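Galerie – Rangement du textile et de la réserve, local Tirel

Retour à la liste des galeries

Cette page regroupe les vues commentées du réaménagement du local Tirel, commencé en février et relevé une dernière fois le 26 septembre 2022. Le local sert à la fois de lingerie et de réserve sèche pour la maison d'accueil. Le linge de maison, les vêtements de rechange et les denrées emballées y passent par le même plan de tri avant d'être répartis.

Le principe retenu par Itzel Arellano est simple : un article entre par le plan de tri, reçoit une destination, puis quitte le plan. Aucun stockage intermédiaire au sol. Les étagères Gasta ont été réglées sur sept niveaux, avec une charge admise jusqu'à 40 kg par tablette. Les bacs Tapsell restent réservés au textile ; l'alimentaire va dans l'armoire fermée.

Repères utilisés dans les légendes

T : textile souple, à plier
E : emballage alimentaire fermé
R : article à réorienter
706 : numéro de l'étagère attribuée au blanc dans le plan du local

Rappels de méthode

Les textiles blancs sont triés séparément des couleurs, à plat, avant pliage. On cherche d'abord les bords finis : un ourlet ou une lisière donne le sens de la pièce et fixe la première pliure. Les mailles ne sont pas suspendues – elles se déforment sous leur propre poids. La largeur de pliage est de 700 mm pour les grandes pièces, moitié moins pour les vêtements.

Les sachets et paquets trouvés parmi le linge sont retirés en premier. Lamai Phuthong relève ensuite la date portée sur l'emballage et l'inscrit au registre de l'armoire.

Vues

Vue 1. Tri du blanc, codes T et E

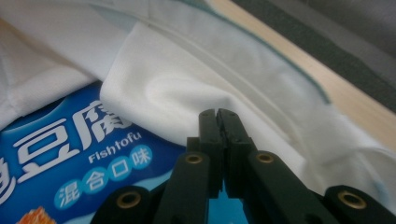 Textile blanc souple, sans doute une maille, non plié. Couture courbe dans la partie haute, fin liseré bleu-vert pâle sur le bord. À gauche, emballage alimentaire bleu roi brillant, à lettrage blanc et bleu clair, en partie recouvert par le tissu. Destination : étagère 706 pour le textile, armoire fermée pour le paquet.

Suite du classement

Après pliage, les pièces blanches sont empilées bord fini vers l'avant. Les liserés de couleur restent ainsi lisibles sans défaire la pile. Les pièces marquées R sont remises à Hamisi Ndung'u, qui tient la liste des retours vers les chambres.

Étiquettes : modèle Jondus, format étroit, posées sur la tranche de la tablette. Le modèle large masquait le numéro d'étagère et a été abandonné.

Textes et plan de classement : Itzel Arellano. Relecture : Qiuyue Pan.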